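12th July
Tabletop, packets, bowl

Carrying on from where I stopped on Friday, page before this one, the one with the coffee ring on it. Bench is cleared of the drawer runners and I've got the sweetener packets out again. The question is still the drinks shelf for the Soltska canteen job and what we give people to put their packets in. They want one container that lives by the mugs, takes the little paper packets, and can be wiped out quickly at the end of the day. Sounds like ten minutes' work! I've been at it since May.

First go this morning was the clear round bowl, the one with the wide ridged rim. I like it more than I expected. You can see through the wall that there's something in it, and the rim gives you an edge to get hold of when you're carrying a coffee in the other hand. The taper is the bit I keep fussing over. The packets slide down and bunch at the bottom, so when it's low you're fishing. When it's fuller it should be fine, but a canteen bowl is never full for long, is it?

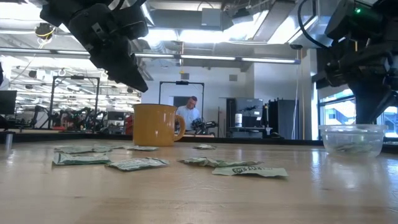 Photo: Wonar workshop notebook

Spread the rest on the table around the mug, no pattern to it, just dropped and left. I wanted to see how they'd lie on the glossy finish compared with the oiled sample board. Much the same, except the gloss makes them harder to get a fingernail under. A brand new packet lies dead flat and you end up pushing it along to the edge of the table to pick it up. The crumpled ones are easy, you just pinch. So a used-looking packet is nicer to handle than a fresh one, and I have no idea what to do with that information but I'm writing it down anyway.

The window was also a pain. The finish throws the light straight back at you, big bluish streaks near the bowl, and pale green paper doesn't stand out much against light wood to begin with. If the canteen shelf ends up opposite the windows (it does on the last drawing I saw) then I'd go for satin. Must ask Soltska whether the finish is already ordered. If it is, fine, we live with it and choose a darker container.

Box of 200 packets from the wholesaler, opened today. I emptied the whole lot into the big Gurkora tub first to get the paper dust out, and there's more of that than you'd think. It gets into the ridges of the rim on the clear bowl and you need a damp cloth and a corner of your thumb to get it out. Point against the ridges, then. Jeptoo Koech reckons ridges are also where the sugar collects when people tear a packet over the bowl, and she's run a canteen and I haven't, so I'm giving that one some weight.

Second go after lunch, no bowl this time, everything loose on the tabletop with the mug at the back. The idea was to try picking up by color. The backs and fronts on these don't match, so depending how they fall you get green ones and white ones with dark printing, and a few with a silvery look to them. 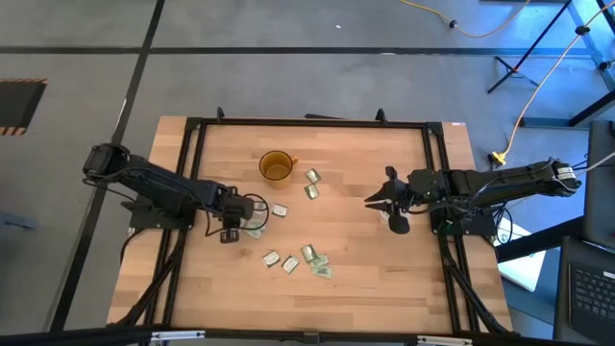
I'd assumed people would just take whatever was nearest, and with one kind of sweetener in the house that's fine. The trouble comes when there are two or three kinds, and Soltska want three. Somebody after the plain sugar sees a white face, grabs it, and gets a sweetener they didn't want. Standing the packets on edge with the printed side facing out would sort it, like index cards. That means a narrow box with straight sides, a bit shallower than the packet is tall so the top stays proud. Back to the Dzene tray, in other words, which I'd written off in May for looking like a filing cabinet. Sorry, Dzene tray.

Quick notes on the Dzene tray before I forget:
- length is 155 mm inside, enough for one row per kind if we put three side by side
- corners want rounding, the paper catches
- base needs felt or something, it skates on gloss
- part number is 544 on the old sheet, check it's still 544 on the new one

Also a note on the mug, seeing it's been standing in the middle of everything all day. Straight sides, rounded handle, nothing clever, and it's the right sort of mug to plan the shelf with. Handle out to the right worked best for me but I'm right-handed, so I'd leave enough gap for it to be turned either way. I measured the shelf space again and if we keep to the 900 mm board we can have mugs, tray and the spoon pot in one line, with nothing stacked in front of anything else. If they insist on the narrower board the spoons go underneath and I'm not drawing that a third time.

Last thing I tried was getting a packet to stand up by its lower edge. They'll do it when something's holding them from the side and they'll flop the second it isn't. The crimp along the top is stiffer than the middle, so it keeps the upper part fairly straight even when the face is all creased. Good news for reading the name in a tray. The big letters survive the crumpling well enough, the small print is hopeless, but who reads the small print at the coffee machine?

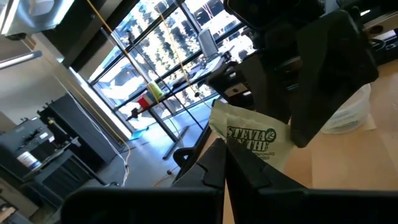
Stevia packet upright, crimped edge at the top, left corner folded over.

That bent corner is the sort of thing I mean about rounding the tray. Once a corner goes over it hooks on its neighbor and you pull out two. Not a disaster, but two on the counter means one goes back in wet.

To do: cut the tray liner in gray felt, and a second one in cork if there's any left from the Gurkora samples. Ask about satin. Wipe the bowl properly, the ridges too, and put it back on the shelf by the sink, as Jeptoo wants it for the screws.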